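Kallbridge Shared Workshop: Frequently Asked Questions

Last change: Friday, August 12, 2022

Who can use the workshop?

Every person older than 16 who lives in Kallbridge or in Flindov. From Flindov you take bus 7 and go out at the stop Clavow Street. Younger children are welcome together with an adult, but the adult must stay in the room the whole time.

Do I need to be a member?

For one visit, no. You pay 7 dollars for an evening and sign the paper at the door. If you come more often, the membership is cheaper. It costs 50 dollars for a year and you can come on all open evenings. We do not give money back when you stop in the middle of the year, but you may pass the rest to another person in your household.

How do I pay?

By card at the door, or by bank transfer. Please write your member number in the transfer. If you write only your first name, we must search for a long time.

I have never used a saw. Can I come?

Yes, please come. The introduction course is in the first week of each month, except February, when the heating is repaired. Mechthild Zaugg teaches it. She will show you how to measure, cut and sand, and after this you may use all hand tools alone. For the band saw and the drill press there is a second course.

Can I bring my own wood?

You can, if it is dry and has no nails inside. Old pallets are a problem, please ask before you carry them up the stairs. We sell also pine boards and small pieces from the rest box.

Is it allowed to store my project?

For 20 days, on the shelf in the corridor, with your name and phone number on it. After that we call you. Big furniture we cannot keep, the corridor is also the emergency exit.

How do I reserve a bench?

Call 3048 from the house telephone, or write in the book near the entrance. Reservations are kept for 20 minutes.

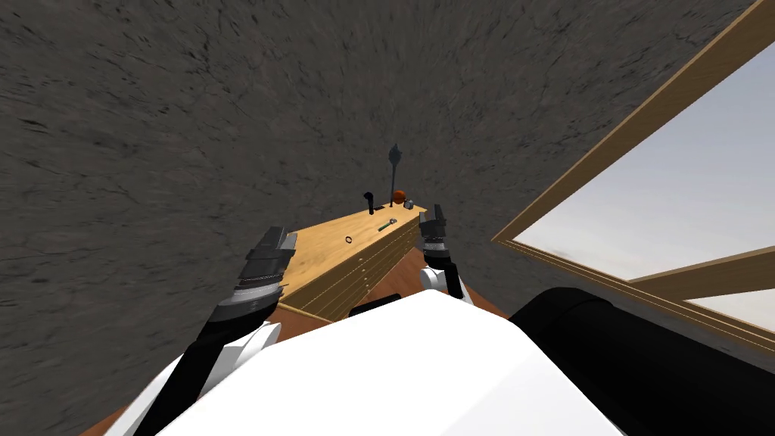
What must I do before I leave?

Cleaning up is part of your paid time, so please begin with it early enough. Brush the bench, bring the dust to the metal bin and put the tools back where you found them. On a long bench with rows of shallow drawers in the front, small things stay easily on the top, for example a ball or a little metal block at the side near the wall. Look there too before you go. What we find in the evening goes in the lost box, and we empty the box in February.

Do you sharpen tools?

Myroslav Karpenko sharpens chisels and plane irons for members. Japanese saws, like the ones some people bought on the Nagano trip, he does not take, because the teeth are too fine for his files.

Can I park in the yard?

Only for loading and unloading. The bakery needs the yard from early morning, and their van cannot turn when a car is there.

My question is not in the list.

Ask at the door on an open evening, or put a note in our mailbox. We answer by phone, so write your number clearly.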